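Robot Manners: The Rules Our Snack Robot Has to Follow
by Ottilie Riedl

Hi again, kids of Cedstead! Last time I told you how I got a job teaching a robot arm to tidy up a snack table. A whole bunch of you wrote in with the same question: can the robot do whatever it wants? Nope! Robots have rules, just like you do at the pool (no running, no diving in the shallow end, you know the ones). I asked my friend Florian Baumgartner to help me pick the most important ones, and he talked for so long that my soup got cold.

Who makes the rules?

Grown-ups who build robots, grown-ups who use them, and grown-ups whose whole job is safety sit down and argue until they agree. What they write down is called a standard. A standard is a big shared rule book, so that a robot in one town is built as carefully as a robot in another. Our workshop has its own little rule book too. It's 35 pages long, and I've spilled juice on at least one of them.

Rule 1: Stay out of the circle

We have yellow tape on the floor around the robot's table. When the arm is switched on, people stay outside the tape. Even me! Even if I dropped my favorite pen in there!

Rule 2: Everybody knows where the red button is

Press it and the arm stops. You don't have to ask first, and you will never get in trouble for pressing it. I've pressed it because of a moth.

Rule 3: Slow and gentle

Our arm could zoom, but we set a speed limit. We set a squeeze limit as well. Think how differently you'd hold a candy bar and a metal wrench. Squeeze the candy bar like the wrench and, well, yuck.

Rule 4: Look before you grab

The robot has a little camera down by its fingers, so it gets a close-up view of the table. It has to check what's there before it closes those fingers on anything. Clear plastic is extra tricky, because you can see right through it and the edges get shiny. A Snickers bar on a see-through stand is a good puzzle! So are foil containers, with all those crinkles bouncing the light back.
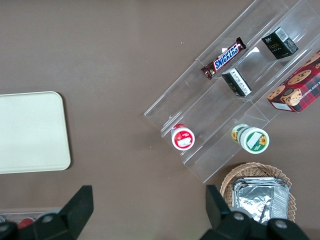
Rule 5: If you're not sure, stop and ask

This one is my favorite. When our robot can't tell what it's looking at, it has to wait for a person. Florian says plenty of people could use that rule too (he was looking at me).

Try it at home

Make a tape circle on the floor and let a friend be the robot. You give the orders, one at a time, and your robot can only move slowly. Pick a stop word before you start. Ours is "Zwahlen," which is very fun to yell. Then swap places and write down any rule you wish you'd had!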